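Zamfir Two-Level Shelf with Baskets

I've had this little shelf from Pranosar on my counter since July, and I love it! It's a light wood board on a black metal frame, 22 inches wide, and the slotted plastic baskets come in red-orange, blue and black (I mixed all three, of course). Two baskets ride side by side on top, and more tuck in underneath.

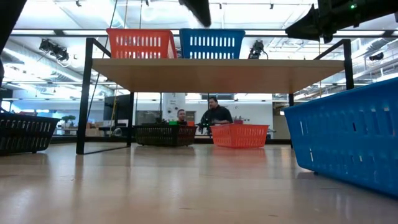
Can I wash the baskets?
Warm soapy water and a soft brush work fine, then let them drain upside down.

Filed under: Storage & Baskets

Related items
Findunent Drawer Tray
Breltico Wall Hooks
Breltico Basket Lids, 11 inch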